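Dawber Hall — weekly building walkround
Date: 2021-08-15
Unit: ground floor, rooms 3 and 16
Sheet no. 179

FIRE
Extinguisher by main door — OK, pin in, tag still readable
Extinguisher in kitchen — gauge just into the green. Watch it. Mukton booked for August service, chase if no call
Fire blanket — OK
Alarm test — sounded all floors, reset fine
Exit sign, back stairs — flickering again. Third sheet running. FAIL
Back exit — opens but sticks at the bottom, needs planing. Shoulder needed. FAIL until done
Assembly point sign — ok

FLOORS AND TRIP HAZARDS
Front mat — corner lifting, taped down for now
Corridor — clear exept one box of leaflets, moved
Room 3 — boards sound, no lifted edges, no nails proud. OK

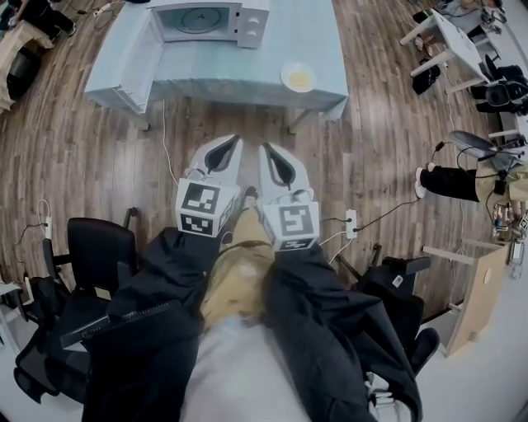 Floor, brown wood-look planks. Person seated.

Room 16 — carpet join by radiator starting to fray. Not urgent
Stairs — nosing loose on step 3, screw it back before anyone goes over. FAIL
Ramp — moss. Needs a scrub, slippy after rain

ELECTRICS
PAT labels — all in date bar the kitchen kettle. Kettle unplugged, note left on it
Extension leads — one daisy-chained in the office, undone. Please stop doing this
Socket covers — OK

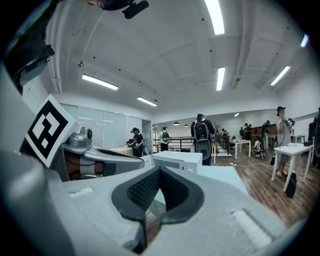

Fuse board — cupboard locked, key on hook, labels fading. Will print new ones
Emergency lights — all came on, left on the full test, no drop outs

WATER
Hot tap, gents — too hot to keep a hand under. Flesteo to look at mixer valve
Little used outlets — flushed, written in the book
Leak under kitchen sink — bowl still there, still dripping. FAIL

FIRST AID AND GENERAL
Kit — short of plasters and one eyewash out of date. Order from Vollia
Accident book — no new entries
Max occupancy notice (80) — fallen off wall, put back up with new tacks
Windows — restrictor missing room 16, left hand side. Keep window shut untill fitted

Outstanding: exit sign, back exit, step nosing, sink leak. First two before the hall is let again — not after.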